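Bench tips from the sim kitchen, part 9

Quick ones this time, deadline. All from the Prekholm runs, where we train a policy to pick up kitchen things in simulation and then see what it learned. Steal whatever helps.

Tip – save every seed. Write it in the run name, not in a notebook. Béla Vass lost a whole December batch that way and had to redo it over the holiday.

Tip – look at the wrist view before you look at the success rate. Five minutes of scrolling, tea in hand. Numbers will happily tell you 89 percent and hide a policy that wanders off whenever the camera has nothing useful in it.

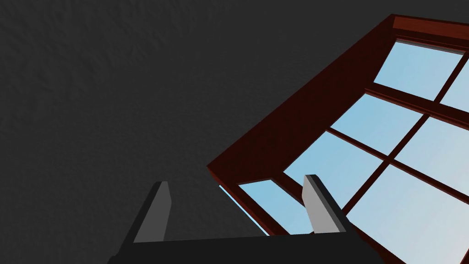

Wandering is the thing we spent spring on. Our question was small: if the wrist camera loses the work surface, does the policy find its way back, or does it just drift till time runs out? Old policy drifted. Mostly. So we tried what Ferenc Kun calls the sweep-back method, nothing fancy:

– start a share of the training episodes with the arm already pointing somewhere silly
– let the scripted teacher bring it back to the table, slowly
– keep those episodes in the same pile as the normal ones, same weight

That's it. No extra loss term, no new network. 1,573 demos in the plain set, 1,774 in the set with sweep-backs mixed in. Yes the sets aren't the same size, we know, the size-matched run is queued.

Tip – slow the teacher down on recoveries. Our first ones were whip-fast and the policy learned to fling itself around. Half speed fixed most of that.

Tip – don't trim the boring beginning off a recovery episode. I did, to save disk. Those frames were the whole point. Put them back, retrained, lost two days. 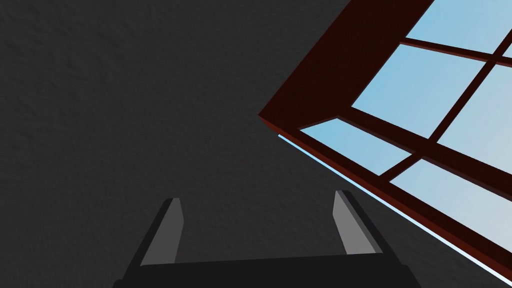 Do you need a second, fixed camera to make recovery work?
It helps, but we got most of the gain with the wrist camera alone plus a short history of arm positions. Add the fixed one later if you still see drift.

Tip – history length. Short. We tried long and it started copying its own last move forever, like a stuck record. Nine steps is where we stopped fiddling.

Tip – change the wall and floor textures between episodes, even the ones you think don't matter. A policy will use any patch of background as a landmark if you let it. Then you swap the room and it's lost agian.

Tip – name your rooms. Ours are Gorgate and Usora. Gorgate was for training, Usora held back for testing, and no one touches Usora settings without asking. Saves arguments.

Tip – score in two columns. Did it get back to the table, and did it do the job. One column hides too much. With sweep-backs the first column went up a lot, the second only a little, so the grasp itself is now the weak bit.

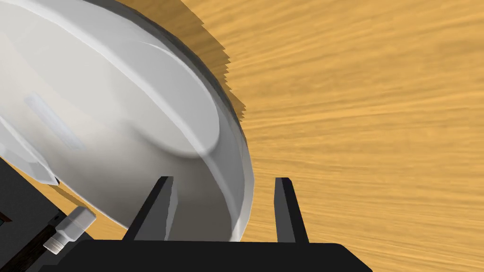 Grasping round rims, then. Approach angle matters more than finger force, at least in our simulator. Come in steep and one finger inside, one outside. If your teacher script aims for the center of the object (ours did, for ages) it'll bump the side and shove it along the table. Aim for a point on the rim and pick the nearest one.

Tip – randomize object position in small steps first, then wide. Going wide straight away gave us mush.

Tip – check contact settings before blaming the policy. Friction on one bowl model was left at default and I spent an afternoon reading attention maps for nothing. Kerekes, our little logging script, now prints friction at the top of every run. Should of done that from the start.

Size-matched results when the queue clears. Config files are in the usual folder, ask Béla if the link is dead.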